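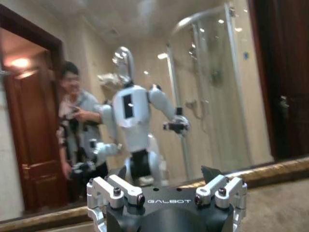
Buredier launches the Drurkano 17 scrubber dryer for smaller premises

Trekthorpe, September 2019 – Buredier is very pleased to announce the arrival of the Drurkano 17, a compact walk-behind scrubber dryer for shops, cafés, surgeries and village halls, and for anyone else who has looked at a full-sized floor machine and wondered how on earth it would fit between the tables.

The new model washes and dries hard floors in a single pass, forwards or backwards, and leaves them ready to walk on within minutes. It carries 17 litres of clean water, weighs 23 kilograms without its battery and folds down at the handle, so it will go into an ordinary cupboard or the boot of a family car at the end of a shift.

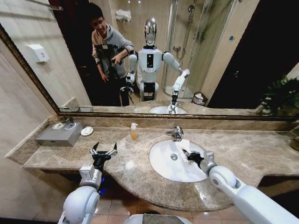 We spent a good part of July trying out early machines with cleaning teams in and around Trekthorpe, and we are grateful to everyone who put up with our questions. Their comments led to a softer grip, a wider filler cap and a quieter motor – a great relief, we hear, to those who start work before the neighbours are up.

The brush and squeegee blades come off by hand, without tools. A full charge gives some 8 hours of stop-and-start cleaning, and a spare battery can be ordered with the machine.

The Drurkano 17 is available now from Buredier and from our long-standing distributor, Kelmendi, in grey or blue, with a seven-year guarantee on the tank. Demonstrations can be booked at our Trekthorpe showroom, where the kettle is always on and you are very welcome to bring your own muddy boots.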